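Vinder 200 Banknote Album Pages

Widach Paper Money Supplies, updated July 2013
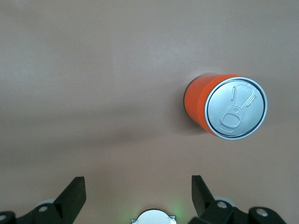
Reading time: 1 min

Clear polyester pages for emergency issues, local scrip and other notes of irregular size. Free of PVC and plasticisers. Fits the Vinder and Ekesmont ring binders.

Pocket width: 200 mm
Pocket height: 143 mm
Pockets per page: 1
Pages per pack: 5
Opening: top edge

Black card interleaves are sold separately in packs of 40. Hand-cut notes with frayed margins should be placed in a Nagano inner sleeve before insertion. Do not use with notes repaired with adhesive tape.

The pocket weld was moved outwards in February. Older pages are slightly narrower inside but can be mixed in the same binder.

Store upright, away from direct sunlight.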